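I've been making my grandmother's plum jam every August for six years now, and I still stand over the pot fretting like it's my first batch (the kitchen gets up to 90 degrees, and I love it anyway!). This year I used Porano plums, which are small and sour and stain everything.

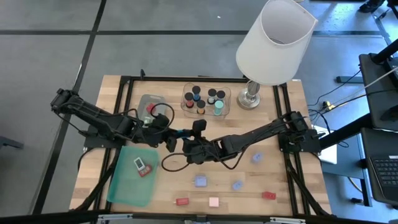 How long does an opened jar keep? Mine stay good in the fridge for a month, if they last that long.

2 comments

plumcrazy: Do you peel yours first?

Oct 16, 2022
Never, the skins are the best part!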